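Home | News | Notices | Swap Shelf | Back Issues | Contact

Print this page | E-mail to a friend

THE HOUSEHOLD COLUMN
On the sock drawer, and other lost causes

August is when I do the drawers. The garden is a bog, the gutters can wait for someone taller, and there comes a grey afternoon when I go looking for one pair of matching socks and come out of the bedroom forty minutes later wearing one navy and one that used to be navy.

The chest in question was bought at the Salem Street clearance, back when Jernberg still had the furniture hall, and it has 3 drawers. The top one is mine, the middle one is disputed, and the bottom one sticks in wet weather and holds whatever the other two have rejected. I have lived with it long enough to know that the middle drawer is where order goes to lie down.

Several readers wrote in after last month's piece on linen cupboards to recommend dividers. I have tried dividers. Arex on the Hekport road sells a set in grey felt, and I bought 2 sets, measured nothing, and found that they fitted beautifully once I had stopped expecting the drawer to close. They now hold seed packets in the shed and I am told they look very smart.

I have also tried the rolling method, the folding-in-thirds method and the method where you pin each pair together before the wash. The pins lasted one load. My mother balled hers, cuff over toe, and said anything fancier was for people with staff. She had a point, although her elastics were gone by spring every year and she walked about the house with her socks around her ankles like a schoolboy.

So this year's system is modest. Everything comes out onto the bed. Anything with a partner goes back in. Anything without a partner goes in a paper bag on the doorknob, where it has until the end of the month to be claimed, and after that it does the skirting boards. Shirts are not socks and have no business in there, however neatly they arrived. I'd say the same to any hanky, face washer or tea towel that has wandered in from the laundry hoping to be overlooked.

The hard part is the favourites. Every drawer has a red sock, knitted by someone with more patience than wool, shedding threads along one side and far too cheerful to throw out.

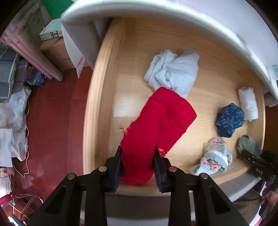 I have been told it could be darned. I own a darning mushroom, and I own a needle with an eye big enough to see, and the two have never been in the same room. If anyone in the district still darns and would take payment in lemons, please leave word at the Hekport hall. The lemons are good this year and there are far too many of them.

Florals are another matter. A floral sock will outlast its owner. It doesn't pill, it doesn't fade, and it has never once been lost in pairs, only singly, and always the left.

The paper bag currently hangs at a decent weight and the skirting boards are looking nervous. Next month, the drawer under the oven.

Print this page | E-mail to a friend
Back to top | Previous item | Next item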